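Sillham tabletop set: data card and kit budget

Contents: 1563 episodes, 161 held back for testing. Hand-held gripper, household objects on a table.
Contact for orders: Régis Bailly

Grippers are printed in-house. Pads and tape are the running cost, so they get their own budget line. Allow 17 pad changes per gripper until the November review.

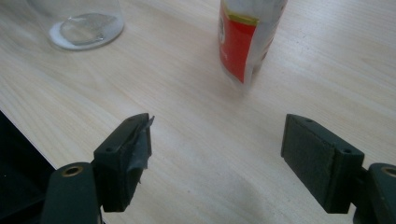

Screws come from Kuris in bags of 50. Miah quoted less but wanted a yearly contract - we said no. Glasses and bottles are bought locally and claimed as petty cash.

Not budgeted yet: a second Murura workstation, spare mounting arms, storage after November.

Send price changes to Régis before editing costs.csv.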